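Friday night, quick one before bed

Back from Dedis. Legs gone, nose burnt, washing machine already on its second load. Will write it up properly at some point but you know what I'm like.

So — the packing. Last year I took everything. Two towels, the big torch, a hardback. A HARDBACK. Noel Dizon lifted my bag off the train and just looked at me. This year I swore I'd do it in one small rucksack and I nearly managed it, if you don't count the carrier bag, which I'm not.

Things I took and didnt use: waterproof trousers, second jumper, the travel kettle. Things I wanted and didn't have: plasters, a peg, any kind of spoon.

Biggest change was putting the small stuff in hard cases instead of those floppy zip pouches. I had three of the pouches from Urnadex and they all went at the seam. Anything with a lid that shuts will do, glasses case, old tin, whatever is in the drawer.

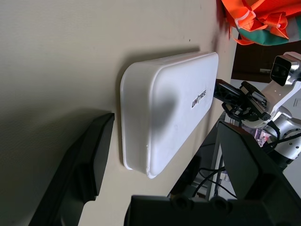
White plastic case, a bit scuffed along the rim.

Food was mostly oatcakes. There's a café at the bottom of the hill called Poojary that does a fried egg roll until 11 and I had one every single morning, no regrets. They were out of brown sauce by the second day, possibly my fault.

The walk up was 1284 steps according to the sign at the bottom. I lost track at 118 when a dog came past and I had to say hello to it. Windy at the top, sat behind a wall, ate a squashed flapjack, came down again. Lovely.

Train home was 15 minutes late and then stood outside the station for ages. Finished my book though — paperback this time.

Going again next July if anyone fancies it. Bring your own spoon. Right, machine's beeping, off to hang up teh socks.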